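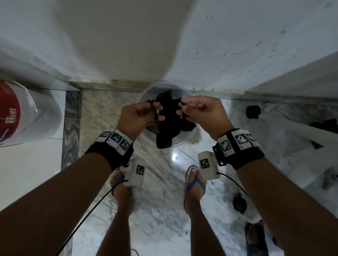 Handwashing clothes: notes for week 2

Right, so last week we did sorting and reading labels, and I promised we'd get on to the wet part. These notes go with the session, so if you missed it (Laurențiu, I'm looking at you) you can catch up at home with a basin and one old T-shirt.

Setting up

I do mine on the bathroom floor, because my sink is tiny and I slop water everywhere. A round plastic basin is fine, and a white one is handy as you can see how murky the water's getting. It makes lint hard to spot on pale things, though, so keep a dark one if you wash a lot of whites. If your floor is polished stone or tile, wear flip-flops with a bit of grip -- mine gets like an ice rink the moment there's soap on it.

Fill the basin halfway. Put the soap in first and swish it until it's properly dissolved, then add the clothes. I used Wasura liquid in class, but several of you asked about the Ekano flakes and they're lovely as long as you melt them in a mug of warm water beforehand. Otherwise you'll be picking little white bits out of your jumper till November.

Darks

Wash them on their own! I know we said this last week. Viorica Pîrvu's navy skirt has now turned 2 pillowcases blue and she's been very good about letting me mention it.

Turn dark things inside out, use cool water and don't leave them sitting for ages. Push the cloth down, lift it, let it drop, push it down again. You want the water going through the fabric. Scrubbing one patch against another is how you get those pale shiny marks on black trousers, and they don't come out.

Opening it out

People skip this bit and I wish they wouldn't. Every so often, take hold of two edges and lift the cloth up over the basin so it opens out between your hands, with the bottom still hanging in. Have a proper look at it. Collars, cuffs and hems first, then anywhere you tend to wipe your hands. If there's a mark, pinch that spot and work a drop of soap in with your thumb, then back it goes.

Don't haul a heavy wet jumper up by its shoulders, mind. Knits stretch -- scoop them from underneath with both hands.

Rinsing and squeezing

Change the water and rinse until it stops feeling slippery. Then gather the whole thing into a ball and press it against the side of the basin. Twisting is all right for a tea towel or a cotton shirt, but please not for wool.

For next time

Wash one dark item at home and jot down how many rinses it took. Bring a thick towel with you on Sat 11 April, as we'll be rolling and drying.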